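Mernine, limpiador neutro concentrado para hules y plásticos
Referencia 1623
Fabricante: Zatumden
Formatos: botella de 200 ml y garrafa de 5 litros
Disponible

Limpiador líquido sin amoniaco ni disolventes para manteles plastificados, menaje de plástico y superficies lavables de cocina, comedor y taller. Se diluye en agua y no necesita guantes en uso normal.
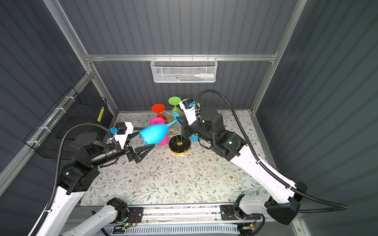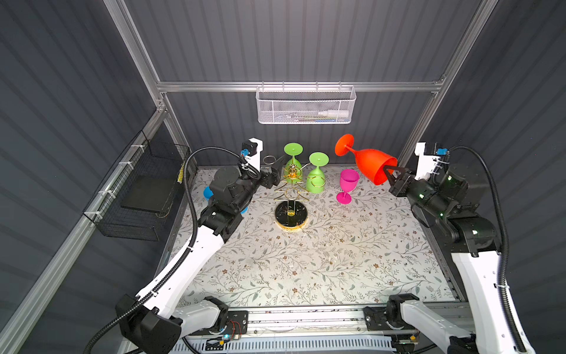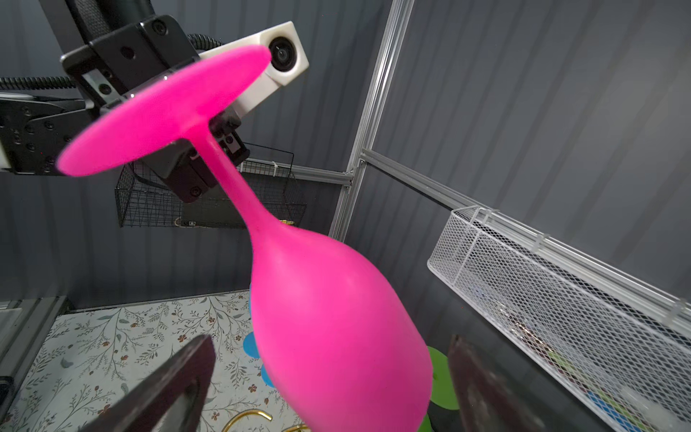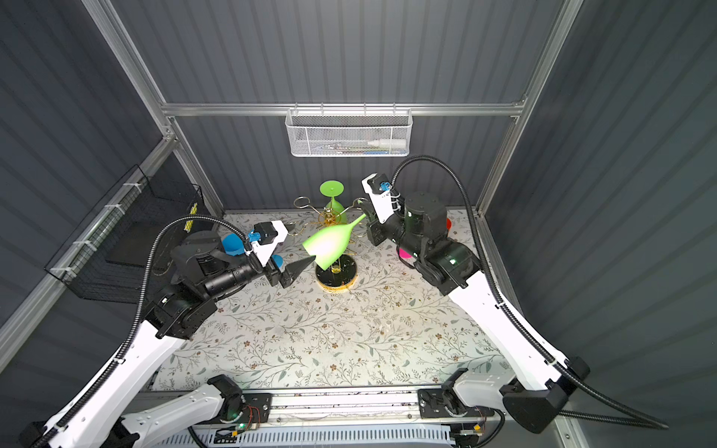

Descripción

Mernine es un detergente de pH neutro pensado para materiales que se estropean con la lejía y con los limpiadores abrasivos. El hule y el PVC plastificado pierden flexibilidad cuando se limpian a menudo con alcohol, y el color se va antes de que el tejido de base esté gastado. En un estampado claro de hojas y florecillas marrones como el de la última foto, las motas pequeñas se confunden con el dibujo, así que conviene pasar la bayeta por toda la superficie y no solo donde se ve la mancha. En hules lisos y oscuros ocurre lo contrario: se ve todo, incluida la marca del agua, y hay que secar con un paño de algodón.

La fórmula hace poca espuma. En superficies horizontales no requiere aclarado si se respeta la dosis. En menaje que vaya a estar en contacto con alimentos, aclarar siempre con agua corriente.

Modo de empleo

Limpieza diaria: un tapón por cubo de agua templada. Aplicar con bayeta de microfibra escurrida y dejar secar.
Manchas de aceite o salsa: un tapón en medio litro de agua. Dejar actuar 3 minutos, frotar con el lado blando del estropajo y retirar con un paño húmedo.
Copas, vasos y platos de plástico: unas gotas en el agua del barreño. Lavar a mano y aclarar.
Restos de cinta adhesiva: aplicar el producto puro, esperar 5 minutos y levantar el resto con una espátula de plástico. Puede hacer falta una segunda pasada.

El tapón de la botella y el de la garrafa no tienen la misma capacidad. Con la garrafa, usar el vaso dosificador incluido.

Dónde no usarlo

No es adecuado para madera sin barnizar, mármol, cuero ni manteles de tela con resinado antimanchas. En policarbonato transparente, probar primero en una zona poco visible. No mezclar con lejía ni con antical.

Características

Aspecto: líquido transparente
Olor: muy leve, sin perfume añadido
Conservación: 3 años desde la fabricación, cerrado y protegido de las heladas
Envase: polietileno, con tapón de seguridad

Si el producto se ha helado, dejarlo a temperatura ambiente y agitar. Si sigue turbio, no debe usarse.

Productos relacionados

Cineo es la versión perfumada del mismo limpiador, con olor a limón. Se dosifica igual y solo se vende en botella. Para suelos vinílicos recomendamos Trindade, que lleva un componente antideslizante y no debe aplicarse sobre mesas ni menaje.

Envíos y devoluciones

La botella se envía en sobre acolchado y la garrafa en caja individual. Los pedidos de garrafas no se entregan en puntos de recogida por el peso del bulto. Se aceptan devoluciones de envases sin abrir con el precinto intacto. Si el envase llega con pérdidas, enviar una fotografía del embalaje junto con el número de pedido antes de tirar la caja.

Preguntas frecuentes

¿Sirve para hules con reverso de tejido?
Sí, por la cara plastificada. El reverso no debe mojarse; si se moja, tender el hule abierto hasta que seque, nunca doblado.

¿Se puede preparar en pulverizador?
Sí, con la dosis diaria. La mezcla ya diluida se conserva mal y es mejor hacerla nueva cada semana.

¿Elimina las manchas de rotulador?
Las de rotulador al agua, sí. Las de tinta permanente se aclaran pero suelen dejar sombra.

Ficha actualizada: 18 jun 2026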